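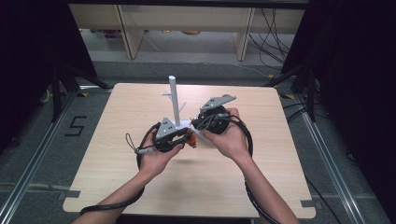
**스티어링 댐퍼**(steering damper)는 이륜차의 조향축 회전에 속도 의존적인 저항을 가하여 핸들의 급격한 좌우 진동을 억제하는 감쇠 장치이다. 조향 댐퍼라고도 한다. 도로용 스포츠 모터사이클, 랠리 및 엔듀로 차량, 사이드카에 주로 장착되며, 출고 시 기본 장비로 제공되는 경우와 애프터마켓 부품으로 추가되는 경우가 있다.

## 배경

이륜차의 전륜은 캐스터각과 트레일에 의해 직진 방향으로 복원되려는 성질을 가진다. 노면 요철이나 급가속에 따른 전륜 하중 감소로 이 복원력이 순간적으로 흐트러지면 조향계가 고유 진동수 부근에서 진동할 수 있다. 진동은 보통 두 가지로 구분한다.

- **시미**(shimmy): 중저속에서 발생하는 조향계의 진동. 타이어 마모, 휠 밸런스 불량, 헤드 베어링의 유격이 원인이 되는 경우가 많다.
- **탱크 슬래퍼**(tank slapper): 고속에서 진폭이 급격히 커져 핸들이 양쪽 스토퍼에 번갈아 닿는 상태. 전륜이 들렸다가 어긋난 각도로 착지할 때 유발되기 쉽다.

차체 후부까지 함께 흔들리는 위브(weave)는 진동 모드가 달라 스티어링 댐퍼만으로 억제되지 않으며, 감쇠력이 과도하면 오히려 악화될 수 있다.

## 종류

### 마찰식

조향축 하단에 마찰판을 겹치고 노브로 압착력을 조절하는 방식이다. 구조가 단순하지만 저항이 조향 속도와 거의 무관하여 저속에서도 핸들이 무거워진다. 20세기 중반까지 널리 쓰였고, 현재는 일부 사이드카와 복원 차량에 남아 있다.

### 직선형 유압식

실린더 안의 피스톤이 오일을 오리피스로 밀어내면서 감쇠력을 얻는다. 실린더 본체와 로드 가운데 한쪽은 프레임에, 다른 한쪽은 포크 또는 트리플 클램프에 연결한다. 스트로크가 조향각 전체를 수용하지 못하면 댐퍼가 스토퍼 역할을 하게 되어 로드가 휘거나 실이 손상된다.

### 회전형 유압식

밀폐된 하우징 안에서 베인이 회전하며 오일을 이동시킨다. 상부 트리플 클램프 위나 핸들바 아래에 설치하므로 전도 시 손상 위험이 비교적 작고, 오프로드 차량에서 선호된다. 중심에서 바깥쪽으로 꺾을 때만 감쇠하고 복귀 시에는 저항을 줄이는 구조도 있다.

### 전자 제어식

차속이나 가속도 신호에 따라 솔레노이드 밸브의 개도를 바꾼다. 저속에서는 감쇠력을 낮추어 취급성을 확보하고 고속에서는 높인다. 전원이 차단되었을 때의 감쇠 특성은 제품별 설계에 따라 다르다.

## 감쇠력 조절

수동 조절식 제품은 클릭 단수로 감쇠력을 표시한다. 클릭 수와 실제 감쇠력의 관계는 제조사마다 다르므로 서로 다른 제품의 단수를 직접 비교할 수 없다. 일부 회전형 제품은 저속 회로와 고속 회로를 따로 둔다.

부품 업체 Stodberg의 회전형 댐퍼 R 시리즈는 저속 회로에 최대 11단의 조절 범위를 두며, 하우징과 장착 브래킷을 포함한 질량은 139 g이 늘어난 후기형에서 베인 축의 지지 베어링이 대형화되었다. 같은 시장의 Trollard는 직선형만을 생산하며, 차종별 클램프를 네 가지 규격으로 나누어 공급한다.

## 장착

회전형의 경우 댐퍼의 회전 중심을 조향축 중심과 일치시켜야 한다. 중심이 어긋나면 링크 암에 횡하중이 걸려 좌우 감쇠력이 달라진다. 일반적인 작업 순서는 다음과 같다.

1. 헤드 베어링의 유격과 예압을 점검한다.
2. 프레임 측 포스트 또는 브래킷을 고정한다.
3. 핸들을 정면에 두고 댐퍼 본체를 가조립한다.
4. 좌우 끝까지 조향하여 케이블, 연료 탱크, 카울과의 간섭을 확인한다.
5. 차량 정비 지침과 댐퍼 설명서의 토크로 체결한다.

핸들바의 높이가 달라지는 장착 방식에서는 브레이크 호스와 스로틀 케이블의 여유 길이를 다시 확인한다. 용접식 포스트는 프레임 도장을 제거해야 하며, 열영향부의 강도 저하가 문제가 될 수 있어 볼트 체결식으로 대체되는 추세이다.

## 정비

유압식 댐퍼의 주된 고장은 실 마모에 의한 누유와 오일 열화이다. 공기가 혼입되면 조향 초기에 저항이 없는 구간이 생긴다. 오일 점도를 임의로 바꾸면 조절 범위 전체가 이동하므로 지정 점도를 사용한다. 직선형은 로드 엔드 베어링의 유격도 점검 대상이다.

정비사 Enda Hanrahan은 랠리 차량용 정비 편람에서 댐퍼를 분리한 상태로 먼저 시험 주행하여 차체 자체의 이상을 배제하도록 권고하였다. 단, 시험은 폐쇄된 구간에서 저속으로만 실시하도록 제한하였다.

## 한계와 논쟁

스티어링 댐퍼는 진동의 원인을 제거하지 않는다. 타이어 공기압 부족, 휠 베어링 손상, 적재물의 후방 편중은 별도로 해결해야 한다. Sinéad Fahy와 Manikandan Chacko는 어드벤처 모터사이클의 사이드 케이스 적재 조건을 다룬 논고에서, 감쇠력을 높인 차량의 운전자가 불안정의 초기 징후를 늦게 인지할 가능성을 제기하였다. 반면 Tala Issa는 모래와 자갈 노면에서는 운전자의 팔에 전달되는 충격이 줄어드는 효과가 더 크다고 보았다.

## 같이 보기

- 캐스터각
- 트레일
- 트리플 클램프
- 텔레스코픽 포크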